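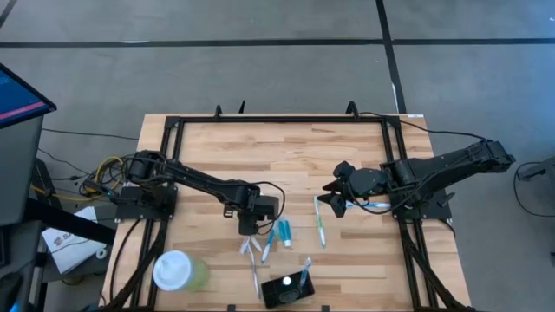

Brurkport Public Library to Lend Tools, Sewing Machines and Telescopes Starting July 1, 2019

BRURKPORT — Anyone with a Brurkport library card can now check out a cordless drill along with the latest mystery novel. The library's new Borrowing Room opens to the public this morning on the lower level of the Pristham Street branch, with 1538 items on the shelves and more being tagged every day.

The collection runs from the practical to the purely fun. There are hand tools, power sanders, tile cutters, post-hole diggers and a pressure washer that already has a waiting list. There are sewing machines, canning kettles, cake pans in every shape we could find, snowshoes, ukuleles, a badminton set, folding tables for graduation parties, and 2 telescopes that come in padded backpacks so they can go up Szénási Hill on a clear night.

"I have wanted to do this since my first week at the desk, when a man asked me if we had a stepladder and I had to send him away," said Noémi Hajdu, director of the Brurkport Public Library. "He only needed it for one light bulb! Most of us need a stepladder for one light bulb. I hope he comes back, because we have four sizes now."

Items go out for 10 days and can be renewed once if no one else is waiting. There is no charge to borrow. Borrowers must be 18 or older for power tools and anything with a blade, and will be asked to sign a short form the first time they visit. Teens with a card in good standing can borrow instruments, games, camping gear and craft supplies on their own.

Most of the collection came from people who live here. The library put out a call for donations last December, expecting a few boxes of duplicate wrenches, and by the end of that month the staff meeting room could no longer be used for meetings. Garages were cleaned out. A retired upholsterer gave a full set of webbing stretchers and tack hammers, plus an afternoon of his time to show the staff what they were for. One family gave a cider press that has been in use on the east side of town for three generations, with the request that it be kept busy in the fall.

Every donated item was cleaned and checked before it was given a barcode. Cords were replaced, blades were sharpened, and missing manuals were tracked down and printed. That work was led by Bence Vörös, who joined the library last year as its first collections technician and will run the Borrowing Room day to day.

"You learn a lot about a town from its tools," Vörös said. "We were given eleven apple peelers and not one decent level, so we bought the levels. Somebody had painted their initials on every single clamp, very neatly, and I left them on. I'm looking forward to seeing what goes out first. My money is on the carpet cleaner — but the ice cream maker has a lot of fans on staff."

The opening was made possible by a grant of $1000 from Flatonik, the hardware store on Canal Street, which paid for shelving and storage bins. The store will also sell sandpaper, drill bits, thread and other supplies at a discount to anyone who shows a Borrowing Room receipt.

Learning to use what you borrow is part of the program. Free drop-in sessions will be held in the room all summer, beginning with basic drill use, threading a sewing machine and patching drywall. Later sessions cover bike tune-ups, knife sharpening and making jam safely. No sign-up is needed for any of them except the jam session, where stove space is limited. Closed-toe shoes are required for the tool sessions, and long hair should be tied back.

The library is also starting a mending table, open during regular Borrowing Room hours. Bring a shirt with a missing button, a wobbly chair, or a lamp that flickers, and work on it with borrowed tools and some company. People who are good at this sort of thing are warmly invited to come and share what they know.

"A neighbor taught me how to put in a zipper, and I still think of her when I do it," said Hajdu. "I'd love for that to happen here, over and over."

The full list of items is in the library's online catalog under Borrowing Room. Holds can be placed online, by phone or at any desk. Large items, including the cider press, the folding tables and the pressure washer, must be picked up and returned at the loading door behind the building; please call ahead so that someone can help you lift.

The room is still accepting donations, though space is getting tight. Most wanted at the moment are levels, stud finders, left-handed scissors, child-size snowshoes and working slide projectors. Please, no more apple peelers.

About the Brurkport Public Library

The Brurkport Public Library serves the town of Brurkport and the surrounding townships through its Pristham Street branch and a bookmobile. Library cards are free to all who live, work or go to school in the area.

Media contact: Noémi Hajdu, Director, Brurkport Public Library. Interviews and visits to the Borrowing Room can be arranged through the main desk.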